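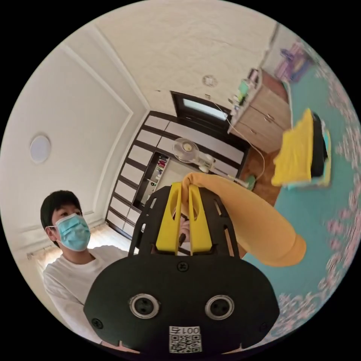
10 Dec 2010

Tagging notebook, record suggestions project

Big day. The mixed run finished overnight and I have been grinning at the output since I sat down. Writing it up before I start fiddling with it again.

Reminder of the setup for anyone picking this up cold. We have 900 albums from the Timmont lending collection, each one listened to and tagged by hand by at least two of us, using the sheet we agreed on in the fall (mood, pace, voice, setting, and the free column). Then we have Skunura, which pulls words out of reviews and liner notes and groups them without any help. Until this week the two had never been in the same table. Now they are!

Hand tags: 144 different ones after merging spellings. I thought we'd have fewer. "Late night" and "after midnight" are still separate and I'm leaving them that way for now, as the albums under them really do sound different. "Sleepy" and "drowsy" I merged.

Skunura groups: 33, set by me, after trying smaller and larger numbers. At the low end everything with a guitar lands in one heap. At the high end you get groups made of one reviewer's pet words, including a whole group built on "sumptuous."

What I did: for each Skunura group, listed the hand tags that turn up in it more often than they should by chance, then used the top two or three as a name. So group 7 became "slow, kitchen, woman's voice" and group 21 became "brass, outdoors, fast." I love group 21. I played five albums from it back to back over lunch and they hang together beautifully, even though the shelf labels have them in four separate sections.

18 of the groups name themselves well this way. You read the tags, you play something, and yes, fine, that's what it is. The rest are mixed. A few look like two groups stuck together (group 12 is half church organ and half early synthesizer, presumably because reviewers call both of them "droning"). A few have no hand tags standing out at all, and I can't tell yet whether the grouping is junk or our sheet is missing something. My money is on the sheet for group 30. Every record in it has a lot of empty space between the notes and we have no column for that. Want to add one.

The free column is earning its keep. I'd argued for dropping it because it was a pain to type up, and I take that back. "Driving home," "my aunt's parties," "rain on a bus" – these line up with the machine groups better than the pace column does. Pace is our worst column. Two listeners disagree on it all the time, mostly on anything with a fast drum part and a slow tune over it. Maybe split it in two: pace of the drums, pace of the tune.

Problem found at 3 pm: the Yoshida box set went in as one album. It's a lot of discs and they cover everything from solo piano to big band, so it was dragging its tags into group 4 and making a mess. Took it out, reran just that group, and the name changed from "piano, crowd, loud" to "piano, small room." Much better. Should check for other box sets before the next full run. Also the two-on-one reissues.

Tried the suggestion step for fun, though it isn't due yet. Picked an album, asked for the nearest ones using machine groups only, then hand tags only, then both. Machine only gives you records that critics write about in the same way, so you get a lot of famous ones. Hand only gives odd, lovely picks but repeats itself, and anything with few tags never comes up. Both together gave me a zither record I had never heard of next to a soul record I know by heart, and I would have thanked any shop clerk for that pairing. One try proves nothing, I know. Still!

Moved all the listening sheets into Notero so we can search them. The scans of the first batch came through crooked but readable. Please put your initials on new sheets, top right, there are several in there I can't match to anyone.

To do
– find box sets and two-on-ones, split by disc
– new column for space/sparseness, try it on group 30 first
– split pace
– relisten to group 12, both halves
– weight for the free column? it counts the same as the others right now
– blind test of suggestions in January, need people who haven't seen the tags
– back up the merged table, it's only on the one drive

Leaving the full run with the box sets out going over the weekend.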